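Collecting examples for a two-arm learning system
Speaker notes, 26 Jun 2018
Skarell workshop day, afternoon session

Slide 1 - Title
Say who we are. The Carnasholm group collects the examples and Bendden trains on them. Mention that the slides go up on the Ondieki page tonight, so people can stop taking photos of the screen.

Slide 2 - The bench
Leave both pictures up while talking. Same bench in each. Point out the tall black object upright in the right gripper and the blue case, the bag and the pink bowl along the back.
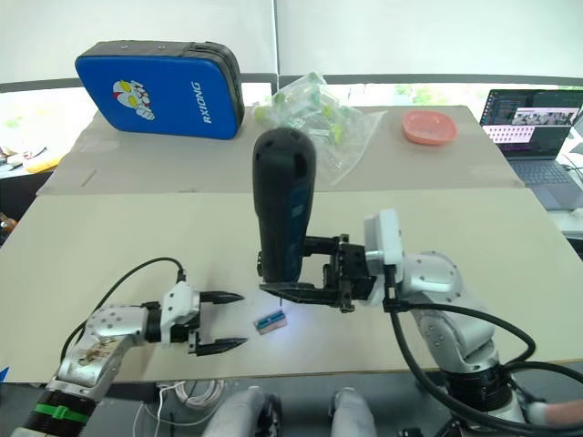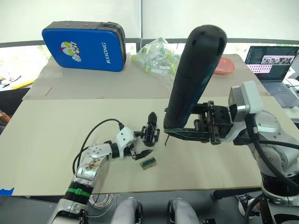 Slide 3 - What we count as an example
One example is one attempt at one task, start to finish, with the camera views and the joint positions saved together. If any stream is missing, the attempt does not go in.
We had 3,000 attempts by the end of February. Say the number and move on. People will want to know how many were good, and that is slide 6.

Slide 4 - Two arms
Most of the room will have worked with one arm. With two, the operator has to decide what the idle arm does. In our first batch everyone did something different with it. Some parked it off to the side, some let it drift.
The model learned the drifting. Play the short clip here if the sound and video work. If not, describe it and keep going.
Our rule now: an arm that is holding something keeps holding it still until the other arm is done. Write this on the task card.

Slide 5 - Things in the background
We leave everyday objects at the back of the table on purpose. An early model trained on a bare table did badly as soon as a cup was left out.
Change the layout between blocks, never in the middle of one. A block is 60 attempts. Move things by hand, a little or a lot, and don't try to be clever about it.
Small items near the grippers are a different matter. They are easy to knock, and it is worth checking them in the head view before pressing record.
The surface matters too. We have used bare tables and covered ones. A plain light covering makes small parts easier to find on screen when reviewing.

Slide 6 - What we throw out
Show the table of reject reasons. Biggest group is late starts, where the operator presses record and then thinks for several seconds. Next is dropped frames from one of the wrist cameras. Third is real failures.
We used to delete the failures. We now keep them with a label - Bendden asked for this and it has been useful for training the part that decides whether a grasp is going wrong.
We kept roughly 1,000 attempts from the first batch after all this. Pause here. Somebody usually asks if that is low. Yes, it is. The second batch was better, mainly from the change on slide 7.

Slide 7 - Operators
Shorter shifts. We went from whole afternoons to one block and then a break. Tired operators move in jerks and overshoot the object.
New operators do 24 practice attempts that are never saved. Before that, their practice went straight into the set and had to be picked out by hand.
Keep a laptop within sight of the table during recording. A frozen view gets spotted right away and not at the end of the day.

Slide 8 - Labels
Skip if short on time.
One line of text per attempt, typed by the operator. Use the same verb for the same action. We had "grab," "pick," "pick up" and "take" for one motion and spent a week merging them.

Slide 9 - Still open
- How much layout change is enough? We have been guessing.
- Whether slow, careful attempts help or hurt. The two models we trained disagree.
- Cable routing. A cable that loops over an arm can cross the camera view, and we don't know how much the model picks up on it.

Questions
If asked about sharing the data: the task cards and the label list are open now. The recordings are waiting on a storage decision at Carnasholm.
If asked about cost, give the hours per block and leave it there.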